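Trallport Neighbors Board > Housing and Development

Topic: Hultell building on Dremino Street, what happens now?

quayside52
Posted 2021-11-01
The city put the notice up on the fence. 52 units, empty for years, and the owner now has until May to file a repair plan or lose the permit. Does anyone know if that deadline means anything? They had one before.

mapleroof
It means a little. The last order was under the old code and the fine was $1381, total. They paid it and did nothing. The new one can go to housing court.

tenant_3946
I rented on the second floor there for 12 years. The roof leaked over the back stairs and the boiler quit every winter, but the walls and floors were solid. I don't buy that it has to come down.

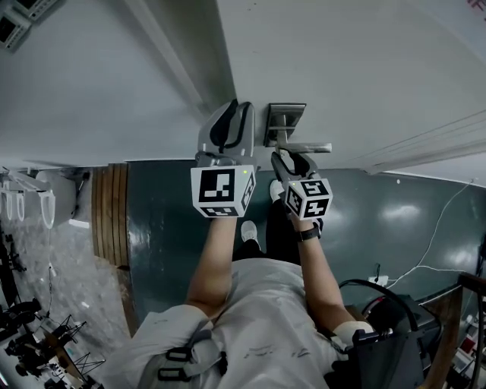
When Bélanger bought it they promised new windows and a new boiler. We got a letter about the boiler and then we got notices to leave. I'd want to see an engineer's report before anyone talks about demolition.

mapleroof
Solid when you lived there, maybe. It has had no heat since then. Pipes freeze, water gets in, and repair costs more than new.

tenant_3946
Then show the numbers. The city hasn't posted any.

quayside52
I asked the permit office for the inspection file. They said two weeks.

lotline
Tear it down and build something people can afford. I live across the street and I'm tired of looking at plywood.

tenant_3946
Last time they said that, we got a parking lot.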